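Notes on Packing for a Shared Table
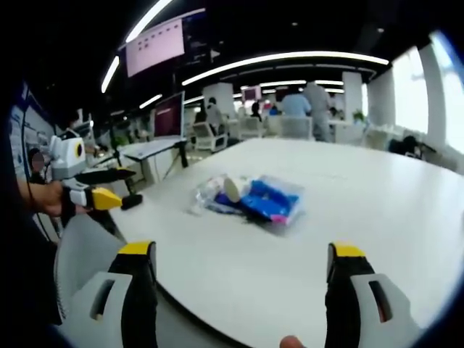
Gilton, 26/01/2018

The clear plastic bag in the middle of the white table contains a blue package, a round white item and a small pink piece, which sits in the lower right corner. It is the sort of bag on which I have relied for several years, and I have been asked often enough about the practice to set it down in writing.

Readers of this blog will be aware that I keep my supplies in transparent bags. The principle was adopted after the move to Gilton, when the contents of the old stationery cupboard were entered in a single register. The register ran to 1463 entries. A good number of these were duplicates, bought in the belief that the original had been lost. Opaque boxes were responsible for most of the waste, and they were withdrawn from use the following April.

The arrangements now in force are as follows. Items needed for one task are placed in one bag. The largest package goes in first and is pushed to one side, so that it gives the bag some stiffness. Smaller pieces are added afterwards. In the bag on the table the blue package takes up the right half, and the round white item rests near the upper middle. Small pieces will travel to the corners whatever one does, and I no longer attempt to prevent this.

Bags are not to be filled to the top. A bag should lie down on a table without rolling, and it should be possible to close it with one hand. Where the contents will not allow this, two bags are to be used and the second entered in the register under the same heading.

Clear plastic has its drawbacks. It creases readily and reflects the light, and under strong ceiling lights it can be difficult to read a label through it. I have tried the matt bags sold by Brultico, which reflect less but turn every colour to a uniform grey, and I returned them. The heavier bags from Ukel are satisfactory, although the seal begins to fail after seven months of regular use. I would be glad to hear from any reader who has found a seal that lasts longer at a similar price.

A word should be added on the subject of tables. A large white surface is to be preferred for sorting, as small pieces are easily seen against it. It should be cleared before any bag is opened and wiped down at the end of the session. Cups are to be kept elsewhere. I regret that I have broken this last rule myself, and the page of the register for adhesive tapes is still stained.

The Shin drawer units, on which I reported in the autumn, remain under review. The drawers run smoothly, but they are too shallow for a filled bag to stand upright, and laying the bags flat almost halves the number that can be stored. A decision on whether to retain the units will be given in a later post, together with the revised list of headings for the register.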